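Cukavus – desk tidy picture set

Readme, updated 21 Aug 2026

Hello, and thanks for downloading! Cukavus is a set of pictures of ordinary desk and school-bag things, spread out and waiting for a spot on the shelves. I love this stuff – the little decisions about what goes where are the best part of tidying. 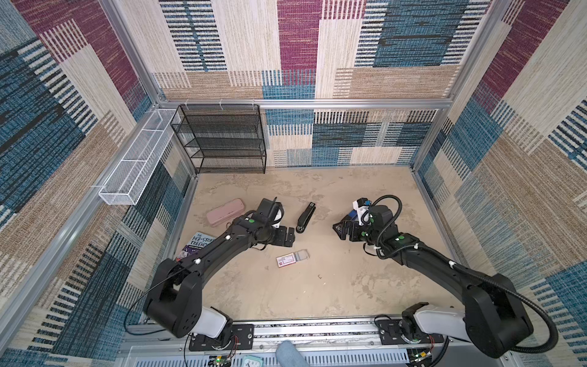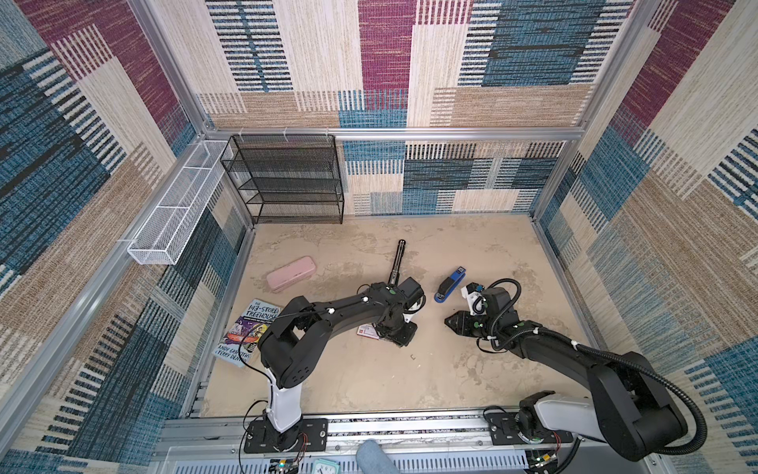 What's in it

The full set has 300 pictures. The regulars are a pale pink pencil case, a stapler and a paperback of The 143-Storey Treehouse, which Fahad Mirani's kids would like back one day. For storage there's a black wire mesh rack with four shelves in the back left corner, and a long white mesh basket up on the left wall. The patchwork walls in blue, maroon, tan and cream are my favourite bit of the whole thing.

Labels

Each picture has a short text file listing the items by name. We use "pencil case" for any hard or soft case, and "paperback" for any book with a bendy cover. Colour goes first, so "pink pencil case". Please don't mix in "grey" and "gray" – we settled on grey.

Who did what

Rafia Cheema and Mudassar Tanoli wrote the labels. Amna Mirani checked them and caught plenty of my typos (thank you!).

Still to do

Spelling pass on the older label files
Better names for pens and markers

Noman Usmani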